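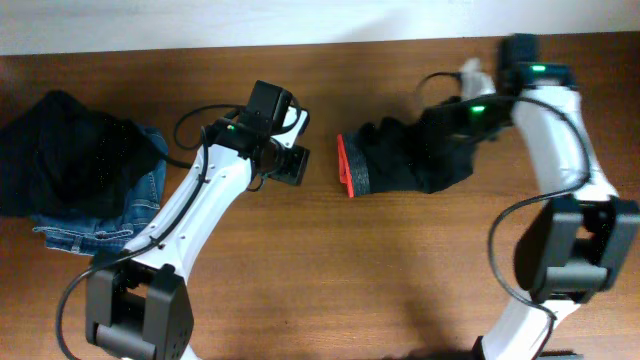

3. Kleidung vorbereiten und falten

Bevor Sie mit dem Falten beginnen, legen Sie die Kleidungsstücke auf einem glatten, trockenen Tisch bereit. Der Stapel gehört an den Rand, damit in der Mitte genug freie Fläche bleibt. Am linken Ende der braunen Holzplatte liegt ein schwarzes Kleidungsstück über einem gefalteten Teil aus blauem Denim. Ein solcher kleiner Stapel reicht für den Anfang. Bei sehr dunklem Stoff sind die Falten schlecht zu erkennen, man muss sie mit der Hand suchen. Deshalb nehmen Sie dunkle Teile bitte einzeln und arbeiten Sie bei gutem Licht.

Dieser Abschnitt gilt für das Ordnungssystem Plelel mit den Einlegeböden der Größe 502. Die Montage der Böden ist in Abschnitt 2 beschrieben. Wenn Sie die ältere Ausführung Wedlow besitzen, lesen Sie zuerst den Hinweis am Ende von Abschnitt 3.4.

3.1 Tisch und Stapel

1. Wischen Sie die Tischplatte ab und lassen Sie sie vollständig trocknen. Auf Holz mit offener Maserung bleiben Fussel leicht liegen, bitte in Richtung der Maserung wischen.

2. Legen Sie die Kleidung nur auf eine Seite des Tisches. Rechtshänder legen den Stapel meistens links ab, Linkshänder rechts.

3. Leeren Sie alle Taschen. Bei Jeans auch die kleine Tasche vorne rechts prüfen.

4. Schließen Sie Knöpfe und Reißverschlüsse. Gürtel werden herausgezogen und getrennt aufbewahrt.

5. Trennen Sie dunkle neue Jeans von hellen Stoffen.

ACHTUNG: Neuer Denim kann abfärben, auch im trockenen Zustand. Legen Sie ihn nicht direkt auf weiße oder helle Wäsche. Für Verfärbungen an Kleidung und Böden übernehmen wir keine Garantie.

3.2 Jeans falten

1. Nehmen Sie die Jeans am Bund und schütteln Sie sie einmal kräftig aus.

2. Legen Sie die Hose flach auf den Tisch, die vordere Seite nach oben. Der Bund zeigt zu Ihnen.

3. Streichen Sie beide Beine mit der flachen Hand glatt. Beginnen Sie am Bund und gehen Sie bis zum Saum.

4. Legen Sie ein Bein genau auf das andere. Die äußeren Nähte sollen übereinander liegen. Die Spitze, die im Schritt entsteht, schlagen Sie nach innen ein.

5. Falten Sie den Saum bis kurz unter den Bund. Lassen Sie dabei 12 cm frei, sonst wird das Paket an der Oberkante zu dick.

6. Falten Sie die Hose noch einmal in der Mitte. Das fertige Paket darf nicht höher sein als 15 cm, wenn drei Hosen übereinander liegen.

7. Drücken Sie das Paket mit beiden Händen leicht zusammen und legen Sie es mit der geschlossenen Kante nach vorne in das Fach.

Hinweis: Gürtelschlaufen klappen manchmal um und drücken sich in den Stoff. Streichen Sie die Schlaufen nach dem letzten Falten mit dem Daumen gerade.

Hinweis: Bei Jeans mit Stretch-Anteil reicht weniger Druck. Die Hose geht sonst im Fach wieder auf und schiebt die Nachbarn zur Seite.

3.3 Schwarze und sehr dunkle Oberteile

Schwarzer Stoff macht beim Falten etwas mehr Mühe. Man sieht weder Naht noch Knick, und auch die Vorderseite ist nicht immer gleich zu finden. Gehen Sie langsam vor.

1. Suchen Sie das Etikett im Nacken. Die Seite mit dem Etikett ist die Rückseite.

2. Legen Sie das Teil mit der Vorderseite nach unten und ziehen Sie die beiden Schultern auseinander, bis der Stoff gespannt ist, aber nicht gedehnt.

3. Fahren Sie mit zwei Fingern an den Seitennähten entlang. Wo Sie eine Falte fühlen, heben Sie den Stoff an und legen ihn neu.

4. Schlagen Sie die linke Seite mit dem Ärmel zur Mitte, danach die rechte. Die Breite soll am Ende 18 cm betragen.

5. Falten Sie den unteren Teil zweimal nach oben.

6. Drehen Sie das Paket um und kontrollieren Sie den Halsausschnitt.

VORSICHT: Verwenden Sie keine Fusselrolle mit starkem Kleber auf Samt oder auf bedruckten Stellen. Eine weiche Bürste ist genügend.

3.4 Einräumen

Schwere Teile kommen in die unteren Fächer, leichte nach oben. Mischen Sie Jeans und Oberteile nicht im selben Fach, auch wenn noch Platz vorhanden ist. Nach dem Einräumen ziehen Sie den Boden einmal ganz heraus und schieben ihn zurück. Wenn er dabei schleift, ist das Fach zu voll oder ein Ärmel hängt nach hinten.

Hinweis für Wedlow: Die Böden haben vorne keine Kante. Legen Sie die Pakete zwei Finger breit nach hinten versetzt ein. Der Trennsteg Fidau passt auch hier, muss aber umgekehrt eingesetzt werden, mit der Nase nach unten.

3.5 Wenn etwas nicht passt

Das Paket fällt auseinander: Schritt 3 in Abschnitt 3.2 wiederholen, meistens ist noch Luft zwischen den Beinen.

Das Paket ist schief: Die Nähte lagen nicht übereinander. Ganz öffnen und neu beginnen, ein Nachziehen am Rand hilft nicht.

Der Stoff riecht muffig: Nicht einräumen. Über Nacht auslüften lassen und die Fächer mit einem trockenen Tuch auswischen.

Text dieses Abschnitts: Yasaman Ebrahimi. Prüfung der Maße: Sławomir Ziółkowski. Stand August.

Weiter mit Abschnitt 4: Trennstege einsetzen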